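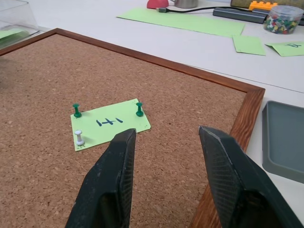
Minutes of the July Meeting
Vaher Allotment and Garden Association
Posted in July by the Association Secretary

The meeting was called to order at 7:05 p.m. in the upstairs room at Pusside Hall. A quorum was present. The Chair presided and the Secretary recorded.

1. Minutes of the previous meeting
The minutes of the June meeting were approved with one correction. Under item 4, "north gate" should read "east gate."

2. Water supply
The Chair reported that the replacement of the main line between the pump house and the lower plots is complete. The contractor, Cirnum, has submitted a final invoice of $695, which matches the estimate. Payment was moved, seconded and approved.

Members on the lower plots reported low pressure in the early evening. Cirnum has been asked to check the valve at the second standpipe before the end of the month. Until then, hoses on the lower plots are to be used before 9 a.m. only. Watering cans may be filled at any time.

3. Plot inspections
Inspections were carried out in the first half of the month. Letters were sent to the holders of 11 plots regarding weeds, blocked paths or structures over the permitted height. Holders have 28 days from the date of the letter to respond. One holder has asked for an extension on medical grounds, and this was granted without discussion.

It was agreed that the wording of the standard letter is too severe for a first notice. The Secretary will bring a revised draft to the next meeting.

4. Compost delivery
The Association has been offered a bulk load of screened compost from the Puko yard at a delivered price of $328. The load would be tipped on the hard standing by the east gate. Several members asked whether the material had been tested for herbicide residue. The Secretary will request the test sheet in writing. The order was approved subject to receipt of a satisfactory sheet.

5. Shed roof
Two quotations have been received for the tool shed roof. The lower is $800 and does not include disposal of the old felt. A motion to accept it was tabled until the disposal cost is known.

6. Other business
A request to keep hens on a double plot was referred back to the applicant for a drawing of the proposed run. Members were reminded that bonfires are not permitted before October.

7. Next meeting
The next meeting will be held in August at 7 p.m., same location. Agenda items should reach the Secretary one week in advance.

The meeting adjourned at 8:20 p.m.

Recent items
June Meeting Minutes
Waiting List: How Plots Are Offered
Water Use Rules for the Lower Plots
Plot Inspection Checklist
Pusside Hall: Parking and Access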